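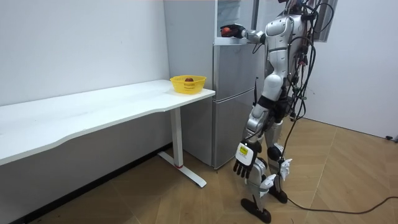 Figure 1. Red fruit at the opening of the top compartment.

Where Should the Fruit Go? A Small Fridge Project
Food and Home module, Filthorpe

I picked fruit for my project because I waste so much of it. I buy a bag of apples, put them somewhere sensible, forget them, and by the next shop they've gone soft and a bit sad. My flatmate Owen is worse (he once kept a pear until it leaked through the shelf). So my question was a simple one: in a small two-door fridge with the freezer on top, where do people put fruit, and does it make any difference to whether it gets eaten?

What I did

The module allows 4,000 words and I've used nowhere near that, so I'll keep this bit short too. I gave a one-page questionnaire to people on my corridor and did my own trial with apples. Half went into the main part of the fridge and half went into the freezer, cut into wedges, in Mirolska tubs with the date on the lid. I used a Kakico thermometer in both compartments and wrote the reading down every morning before breakfast – well, nearly every morning. There are two gaps in my table where I overslept, and I've left them blank.

I also tried freezing 2 apples whole, with the skin on. My nan swears by this for crumble and I wanted to see for myself.

The room and the fridge

The fridge is silver and stands against the back wall, with a long white desk in front and to the side. I like having that surface so close, as I can get the tubs ready there and go straight to the door with them. The freezer door is hinged on the right, so coming from the desk side you walk up to an open compartment and don't have to go round the door. That sounds like nothing, but with both hands full it matters a lot!

Inside, the freezer is very pale, with a flat floor running to the back. Flat is good for wedges on a tray. Round things are more of a nuisance and I ended up sitting my whole apples in a cereal bowl.
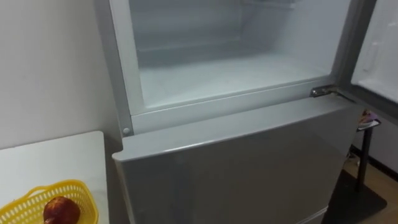 What I found

The whole apples froze like cricket balls. After 30 minutes on the side I still couldn't get a knife through one, and when I finally could, the flesh had gone brown and spongy. Fine for crumble (nan was right), horrible to eat raw. The wedges were much better, and I got through all of them in porridge.

The apples in the main part stayed crisp for longest, which everyone could have told me. The bit I didn't expect was in the questionnaires. Most people said they forgot whatever was behind the lower door, but they remembered the freezer, as it was at eye level and they opened it for chips. I'd spent ages on temperatures and it seems what you see first counts for just as much.

If I did it again I'd start in June, when there are berries to try, and I'd ask people to keep a diary. Asking them to remember what they threw away wasn't very fair on them.

Comments on my draft

I passed the draft round the group before handing it in and got some useful notes back.

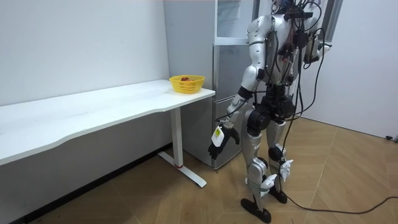
Eustaquio Magaña thought I should have put lemon juice on half the wedges, since browning is the main reason people bin cut apple. He also wanted to know if anyone had kept fruit out in a bowl, and whether that beat the fridge for getting eaten. I hadn't asked, and I wish I had. I've added it to my list for next time, along with bananas.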